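We rented a trash-picking robot for the guest room (and I have opinions)

Posted in July by the Hidatwood Hosting Diary
43 comments | 11 shares

So, the robot. A bunch of you asked about it after I let it slip in my last post that we were trying out the Grestomell tidy-up service, and then I went quiet for a couple of weeks because it was high season and I was washing towels morning and night. Sorry! Let's do this now while the details are still in my head.

If you're new, we rent out the back bedroom and the little den in our house in Hidatwood. Lovely guests, mostly. But the turnover between an eleven o'clock checkout and a three o'clock check-in is brutal, and the part I hate most is the floor. Wrappers, bottles, receipts, bits of who knows what. My knees are not what they were and I'm tired of crawling along the side of the sofa.

Grestomell is the service and Warrier is the name of the robot they bring. You don't buy it. You pay a monthly fee, they deliver it, and they set it up and take it away again when you've had enough. It has two arms, and the idea is that the left one looks after the trash can while the right one goes out and gets the trash. I signed up for the 3 month trial plan. My sister-in-law thinks I've lost my mind.

Setup was easier than I expected, although you do need a clear patch of floor and you do need to tell it which can to use. Ours is the little round one with a black liner that lives by the nightstand. I had a fancy wicker basket in there before and the installer took one look and shook his head, so the basket has moved to the bathroom and it looks great in there.

For the trial I wanted real guest mess, the stuff I find every single week — candy wrappers, a bottle, a paper bag. The den carpet is kind of a beigey brown that hides crumbs beautifully and hides nothing else.

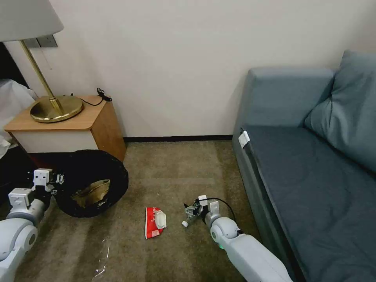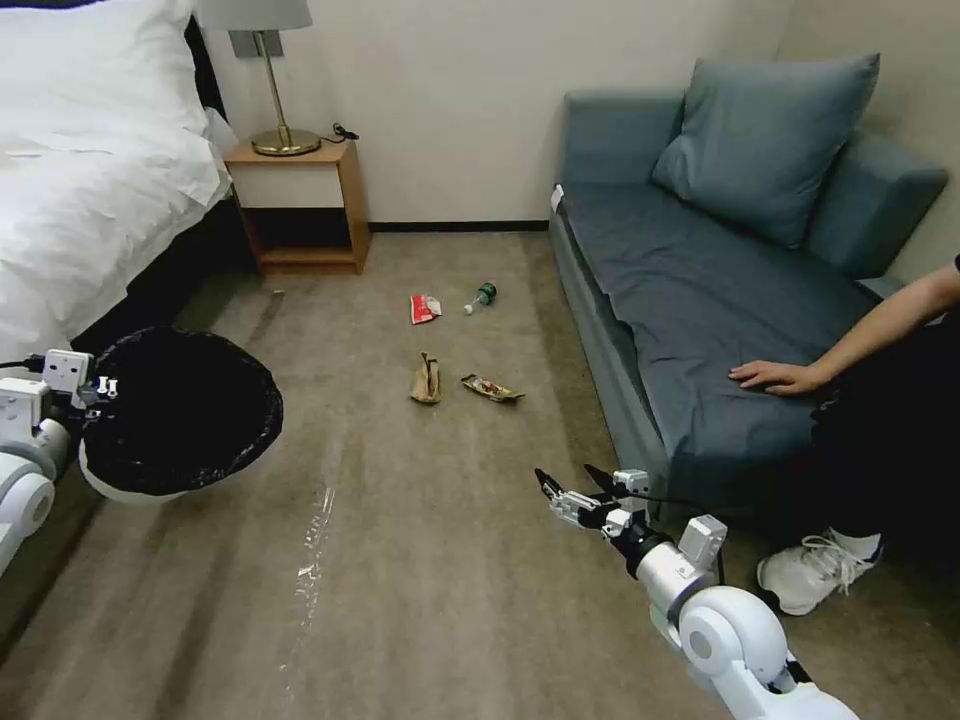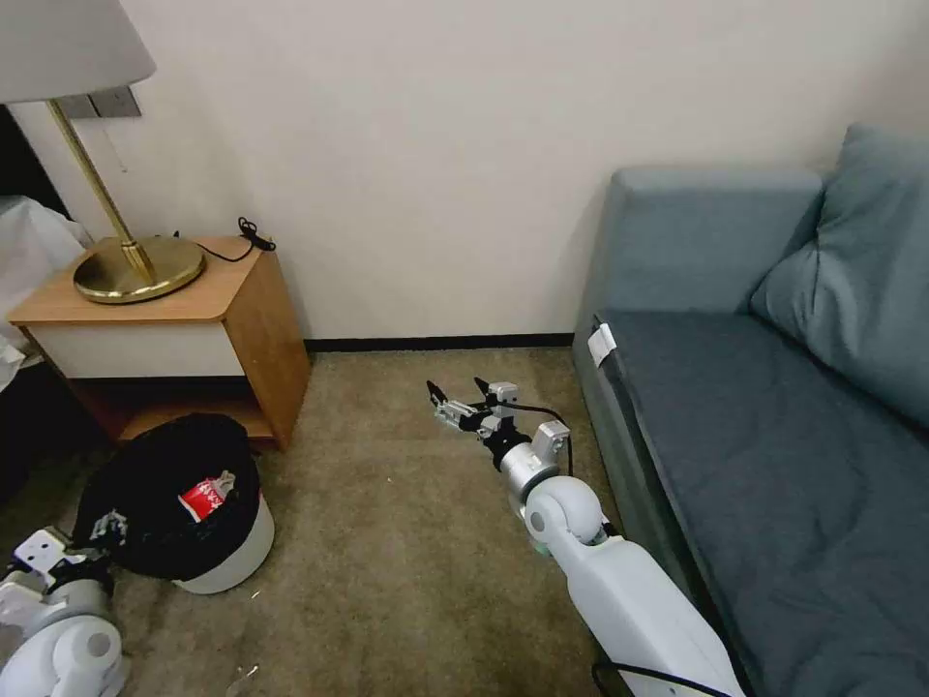
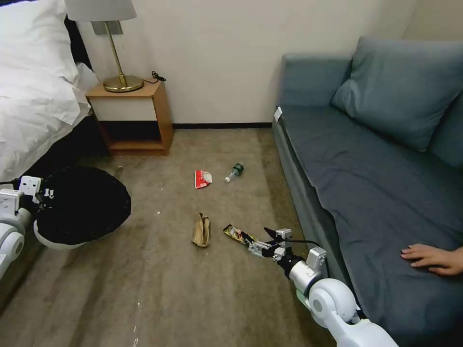

What I liked

The reach, first of all. I figured it would be fine in the open and hopeless near furniture, and it gets that right arm in very close along the front of the sofa. That's the strip where everything ends up in my house. I used to do it with a flashlight and a pair of kitchen tongs.

I also like that the can gets a whole arm to itself. My old system involved tossing things toward the can from across the room, and my aim is terrible, so you can imagine.

It was better with wrappers than I thought it would be, even the flat ones. Paper bags it seemed to enjoy, if a robot can enjoy anything. Small bottles were hit or miss in the first week. It would nudge one, think about it, nudge it again, and I'd be standing in the doorway with the clean sheets over my arm saying come on, come on, like I was watching a ball game. The second week was a lot smoother.

What I didn't

It's slow. I can clear a floor like that in under a minute if I'm grumpy enough. Warrier takes its time, and if you're the type who hovers (I am!) you will find that hard. The trick is to go clean the bathroom and stop looking at it.

It does not do crumbs or tiny scraps of paper. Anything smaller than a gum wrapper stays where it is and you still have to vacuum. I knew this going in, it's on the Grestomell page in fairly small print, but I'd hoped.

And it takes up room. Ours is not a big space, what with the bed and the sofa, and there were a couple of afternoons when I had to do a little sideways shuffle to get to the lamp.

Then there's the price. The trial plan is reasonable. After that it climbs, and with the extras (evening visits, the second room, the linen add-on that I haven't tried) you can end up paying up to 2,000 dollars a year. For one rental room that's a lot of wrappers. If you run several places it might make more sense, and I know a couple of you do, so please report back if you try it.

Compared to Dakilel

A few people asked if I'd looked at Dakilel instead. I did, I called them in the spring. They only sell outright, no rental, and they wanted a deposit before they'd even do a demo — so that was a short call. The woman I spoke to was very nice about it.

Am I keeping it? Through the end of the trial, yes, and then we'll see how the fall bookings look. If we're half empty I can go back to my tongs. Next post is the towel one I keep promising, including the bleach disaster.

Share this post | 43 comments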